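Skendville Election Coverage Notes

4 min read

Hello and welcome! The collection holds 162 newspaper front pages and the official replies that followed them, gathered by Mehrangiz Moradi and me during the Skendville council campaign. We wanted to see how a headline and the angry statement it provokes talk past each other – and they do, quite a lot.

What you get

Each row has the headline, the opening paragraph, the reply (if there was one) and a tone label. Two of us read every row, and where we disagreed we kept both labels, so please don't average them away.

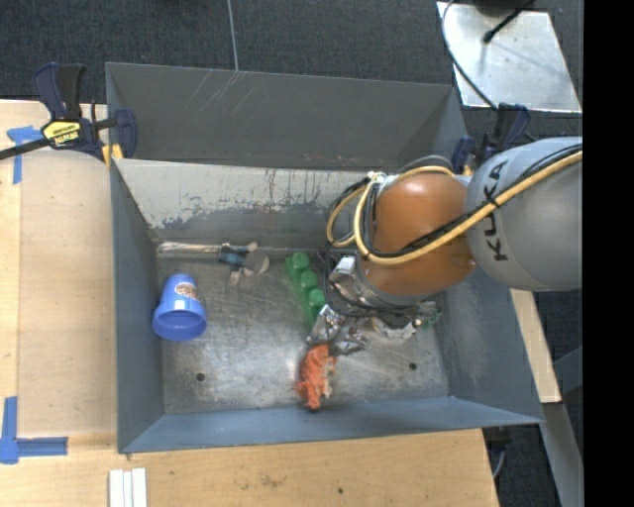
Known gaps

- 55 rows have no reply at all. An empty field means we found none in print, and radio statements are left out.
- The Vastier weekly is thin before March.
- Tone labels follow our own reading of local politics, so do read a few rows yourself before you lean on them!

Last updated 6/7/24 by Niloufar Arabzadeh.

Comments

Tarek Kassab: Are the letters pages in there too?

Niloufar Arabzadeh: Not yet, Tarek, only front pages for now.

Ludivine Guérin: The double labels saved me a week of work, thank you.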